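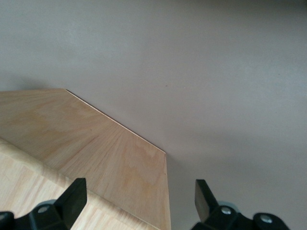 Piece of plywood on paler wood, against a grey surface.

Wanted: people who have tried home remedies for squeaky floors

Every second hardware forum will tell you that talc, dish soap or a well-placed screw fixes a squeaky floor for good. I have my doubts. Lornard is putting together a plain-language guide for renters and homeowners, and we want to hear from people who have tried these things and lived with the results for at least one winter.

We're after 56 households, any age of house, any colour of story. You'll fill in a short diary for three weeks and talk to Lewis Ritchie by phone for half an hour. If your fix worked, fine, but expect to be asked how you know. Humidity drops, boards shrink, and a lot of miracle cures get the credit.

We pay $173 per household, after the diary comes in. No product samples, no discount codes, and we take no money from anyone who sells screws. Tradespeople are welcome - bring invoices or notes if you have them, as memory is a poor witness.

Please don't apply if you laid the floor after January, or if you only want a free inspection. We don't do those.

Write to Finlay MacBrayne at Lornard with your town, floor type and what you tried.

Last updated: Thursday, July 29, 2021

This site uses cookies. By continuing to browse you agree to our use of cookies. Accept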